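The Lower Ground at Kistthorpe: A Second Reading

2023-10-14

The parish burial ground at Kistthorpe is divided by a brick path into an upper and a lower section. The upper section has been recorded twice, has its own printed guide, and receives most of the visitors. The lower section, which was opened when the first became full, has been left largely to the grass. I spent much of June there with a notebook, and the following is an account of what I was able to establish and what remains open.

The working list was drawn up by Huguette Boychuk, whose typed index to the lower ground has been available in the reading room at Clellton for many years. It contains 290 entries arranged by surname. Of these, 64 carry no date of death, and a further group gives only a year. The index does not include a plan, so a reader who finds a name on the page must still walk the rows to find the stone. I have now assigned a row and position to each entry I could match, and the revised list has been deposited at Clellton alongside the original.

Readers who have used the index will know that it preserves spellings exactly as they were cut. This is the correct practice, although it causes difficulties. The Planditz family appears under four spellings, and two of these belong to the same man, whose name is written one way on his own marker and another way on that of his wife. The burial register uses a third form. I have kept the headings as Ms. Boychuk gave them and added cross-references.

The Planditz plot is the largest in the lower ground. It lies against the east wall and holds nine persons, seven of them named. The earliest inscription reads, in full, "Tobias, ferryman, who knew the water." His occupation is confirmed by the toll accounts, in which he appears for the last time in the spring of the year he died. Local tradition holds that he drowned. The register does not say so, and the doctor's bill paid from his estate suggests a long illness. I would ask that the drowning not be repeated in print until a source for it has been found.

A second matter concerns the stonecutter. At least a dozen of the markers share the same lettering: a narrow numeral 7, a long tail on the letter R, and a small leaf at the close of the verse. Faraji Kaijage proposed some time ago that these were the work of the Mollel yard, which operated on the canal until it was sold. The yard's surviving daybook records payment for 99 memorials over the years in question, delivered to several parishes. Three of the names in it can be matched to stones at Kistthorpe, and all three show the leaf. This is good evidence, though a full comparison with the other parishes has yet to be made.

The daybook also gives prices. A plain upright stone was charged by the letter, which may explain the brevity of so many inscriptions in the lower rows. Verses are found almost entirely on the markers of children, where families appear to have accepted the expense. 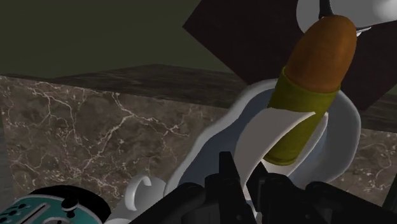 Faith Mohamedi wrote in answer to my earlier note on this subject that the charge by the letter cannot be the whole explanation. Her great-grandparents lie in the fourth row, she said, and the family was well able to pay, but they belonged to a chapel that disapproved of verses on graves. She added that the chapel's minute book, if it survives, would settle which other families followed the same rule.

I am grateful for the correction. The minute book was last mentioned in a parish newsletter and I have not been able to trace it. Should any reader know of its present location, I would be glad to hear of it – even a partial copy would be useful.

The west side of the lower ground presents the greatest difficulty. Some 1000 burials are entered in the register for the whole of the parish, and the stones in both sections together account for well under half of them. The west side has very few markers, yet the register places many interments there, including those from the winter of the fever. Jabari Gachanja has transcribed the pages for that winter and has kindly allowed me to consult his copy. The entries are short, and several give a first name only.

Visitors are asked to keep to the mown strip on that side and to refrain from making rubbings anywhere in the lower ground. The older faces are flaking, particularly in rows two and three. A raking light in the late afternoon will bring up most inscriptions without any contact with the stone.

Corrections to the revised list may be left at the desk in Clellton, marked for the attention of Naomi Khaemba, and should give the row and position wherever possible. My notes on the upper ground, including the disputed date on the sexton's marker, will follow separately.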